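Plendthorpe shed notebook — basketry bench

Picked up again after the break. The last entry stopped at the soaking times, and I had promised myself I'd write down what happened with the Bellwood willow before I forgot, so that comes first.

The Bellwood rods are lovely. Long, even, hardly any side shoots, and they bend round a thumb without a sound. I split the bundle into 3 lots by thickness and the middle lot is the one I'd happily use for everything. The thick ones are good for stakes. The thin ones I'm saving for the fine pairing round the base, where the old stock kept kinking on me every second stroke.

Soaking: the brown willow still wants far longer than the buff. I tried cheating with warm water and the bark went slippery and started to lift, so back to cold, and patience! Wrapped in a wet towel overnight after the tank, it mellows beautifully. If you're borrowing my towel, please put it back on the hook.

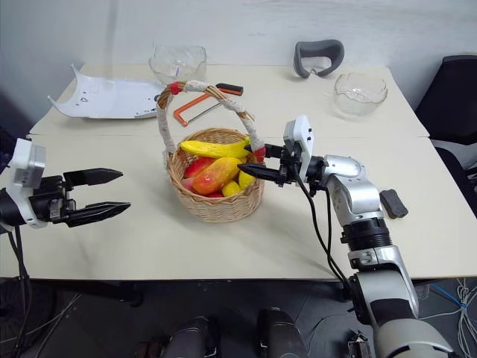
Plendthorpe, 13/05/2021

Handles day. I have been looking forward to this all week, and it went so much better than the last try.

Roswitha Haslinger came over from Ultbridge with her bow-forming board, a plank with pegs that you lay the handle rod around while it dries. So simple. You set the outer pegs to the width of the basket at the rim, add the height you want, and leave it alone. Her advice is to make the bow a touch narrower than you need, because it springs open when it comes off the pegs (mine opened by two fingers' width, hers by one).

A tall arch looks wonderful but it twists if the two ends go down at even slightly different angles. We cut a long slype on each end, greased the bodkin, and pushed the rod right down beside a stake until it hit the base. Mine stopped halfway on the left. Pulled it out, recut, more grease, in it went.

Wrapping next. I did one in cane and one in cotton tape. The cane looks smarter and I love the shine of it, but the tape is kinder to the hand and it hides a poor join, of which I had one. Start the tape at the rim with the tail laid up the handle and wrap over it. Pull hard on every turn. Finish by threading back under the last 3 turns, and a dab of glue won't hurt.

Weighed the tape basket up to 40 lb on the hook scale and nothing shifted. The cane one creaked at the same load — I think the left peg needs to be in before the wrapping, and I did it after. Order matters here more than I'd thought.

Jafri's cane invoice is in the drawer. 100 ft coil this time, and we should get through most of it by the end of May if the chair seats go ahead.

Things to try next:

Two thinner rods twisted together for a rope handle. Roswitha has a way of starting at the rim and crossing over twice that I want to see again, slowly.

A pegged handle with no wrapping at all, in peeled willow.

Dyeing a few short lengths for the band at the rim. The walnut husks in the blue bucket are ready, so please don't tip them out.

Left soaking tonight: the middle lot of Bellwood, second tank, weighted with the brick. Take them out before lunch tomorrow and wrap them. The bodkin is back in the tallow horn and the side cutters need a new spring.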